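The Case for the Unsorted Table

Most advice on household storage begins with categories. Kitchen things go in the kitchen, bathroom things in the bathroom, toys in a toy box, and anything left over in a drawer that the adviser would like abolished. I have lived under such a scheme for a number of years, in two apartments and now in a house in Flilholm, and my view is that the category is the wrong unit. The correct unit is the trip.

A trip is the walk a person makes to return an object to its place. It has a length, it usually has a door in it, and it costs attention, because whoever makes it has to stop doing something else. Advice built on categories treats all trips as free. It tells the reader to handle each object once and to put it away at the moment of finding it. Applied to a floor at the end of an afternoon, that rule produces one trip per object. A sponge is found and goes to the sink. A toy vegetable is found a foot from where the sponge was and goes upstairs. A cup is found, and the sink is visited again.

The alternative I want to defend is a surface, kept for the purpose, on which found objects are set down without being sorted. They stay there until somebody is going the right way. I will call it the unsorted table. It is an old arrangement and most houses already have one, although it is usually a stair, a piano lid or the end of a counter, and its owners regard it as a failing.

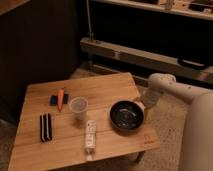 The objection I hear most often is that such a surface only relocates the mess. I accept the description and dispute the word "only." An object on the floor has to be found before it can be carried. An object on a table at hip height has been found already, and it can be identified from across the room. Searching is the expensive part of tidying. When I kept a rough log one November, the carrying was short and dull and took very little of the evening. Standing in the middle of a room and turning around took the rest.

A second objection is hygienic. A sponge should not share a surface with a cup that somebody may drink from. This is correct if the sponge is in use, and a used sponge should go straight to the sink. It is the one exception I allow, along with food. A dry sponge that has spent a week as a bed for a doll is, for storage purposes, a toy, and it may wait with the other toys until its status is reviewed.

The design of the table matters more than its critics suppose. I have four requirements.

The first is size. The sideboard we inherited with the house was a Drindum, a heavy piece with a top 874 millimeters deep, and it failed completely as an unsorted table. Objects migrated to the back, where a second row formed in front of them. Anything in the back row was lost in the same sense as anything under the couch. A good top is shallow enough that every object on it can be reached from wherever one happens to be standing. Small square tables do well on this test. They can be approached from more than one side, and they run out of room early, which forces a decision while the decision is still small.

The second is the absence of containers. There is a strong temptation to put a basket on the table. It looks better at once and works worse from then on. A basket hides its contents, and hidden contents stop prompting anybody to carry them. Shops sell trays with compartments for exactly this use, and the Iltier catalog devotes several pages to them under the heading of entryway solutions. I bought one and used it for a winter. The compartments imposed categories on the only surface in the house meant to be free of them, and I found myself standing over it deciding where a striped cloth belonged. I gave the tray away.

Bowls need a separate note. A bowl on the table is an object in transit like any other, and it should be treated as one. Within a day or so, however, people will begin to drop keys and coins into it, at which point it has become a container without anybody having chosen one. The remedy is to make the bowl the first thing to leave. It is generally the largest thing present and the kitchen is generally the most frequent destination, so the rule costs very little.

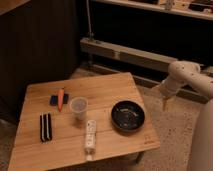
An orange carrot laid across a dark blue block, with a clear cup to its right and a black bowl on the right half of the table.

The third requirement is that the top be plain. Plank tops with an even grain are suitable. Patterned cloths are not, for the same reason that baskets are not: small things disappear on them. I would also avoid dark finishes. A navy sponge on a honey-colored board can be seen from the hall. On the black glass of a television stand it might as well be in a drawer. Black objects favor a pale top for the same reason, and a surprising proportion of household goods are now black. Clear plastic is the difficult case on any color. A transparent cup is seen mainly by its rim, and I set such cups near the middle, where an elbow is less likely to meet them.

The fourth is that nothing be stacked. Objects may touch, and a light one may lie across a flat one if it would otherwise roll. A tapered toy such as a carrot is in fact better off resting on a sponge than on bare wood, where it will turn about its narrow end and finish on the floor. Beyond that, height should be refused. The moment one item has to be lifted to see another, the table has turned into a pile, and a pile is handled from the top down, so the things at the bottom become permanent.

Long, narrow objects should be laid parallel to an edge and well inside it. Anything with a strap should have the strap brought up onto the surface. These are minor points, and I include them because most of the breakages I know of began with something hanging down and a person walking past with a laundry hamper.

It will be said that all of this amounts to a great deal of regulation for a practice whose merit is supposed to be that it requires no thought. The regulation concerns the table. The person setting things down on it needs only to observe that the top is there and that it has room. In our house the youngest member observes this reliably, having never been persuaded by any labeled bin. The Mac Suibhne shelving in the hall, with its printed cards for hats, gloves and sports, is used mostly by guests.
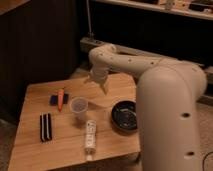 Flilholm Household Review No. 52 p. 3

Clearing is where the method is won or lost, and I differ here from the few writers who have defended surfaces of this type. They recommend a fixed hour. I have tried a fixed hour, and it brings back the original fault, because it gathers every destination into one session and the trips multiply again. My preference is for clearing by departure. Whoever leaves the room looks at the table and takes whatever is bound for the same part of the house. A person going up to bed takes the upstairs things. A person going to start dinner takes the cup. The marginal cost of each trip is then close to zero, as the walk was going to happen anyway.

Clearing by departure has a known weakness, and I do not want to understate it. Some objects are bound for places to which no one regularly goes. A tube of something bought for a camping trip belongs in a box in the garage, and the garage may not be visited for a month. Left to the method alone, it will sit on the table for that month, and after the first week it will no longer be seen. The same applies to objects whose identity is in doubt. I have had a folded striped item on our table that one member of the household took for a case and another for a cloth, and each was waiting for the other to deal with it.

For these I use an age limit of nearly 5 days. I cannot defend the number on theoretical grounds. It was arrived at by watching how long an object could remain before I began setting other things down around it as though it were part of the furniture. At the limit, the object gets a dedicated trip, however long, and the method pays its one real cost. In practice this happens seldom enough that the total still comes out well below one trip per object.

A reader with more than one floor will ask whether each should have a table. I would say yes if there is space, with the proviso that an object may rest on each table once. Without that proviso, the tables begin to exchange their contents. We ran two for part of a year, and a hairbrush went back and forth between them until it was needed and could be found on neither.

There remains the question of appearance, on which I am probably not a good witness. A sponge, a toy, a cup and a bowl on a bare wooden top will never look arranged. Visitors read it as an interruption, and in a sense they are right, since every object present is halfway through a journey. I find this easier to live with than a cleared room whose drawers I am reluctant to open. Others will weigh it differently. Those who cannot tolerate the sight might place the table behind a door that is normally open, so that it is concealed from the front entrance and still passed by everybody leaving the room.

What I would ask of the category school is some accounting for distance. Their diagrams show where things end up. They are silent on who walks there, how often, and with one hand empty.

Related
Shallow Shelves and the Problem of the Second Row
Why the Hall Closet Fills from the Left
Letters: In Defense of the Basket
Tabletop Finishes Compared: Pale, Dark and Painted
One Year Without a Junk Drawer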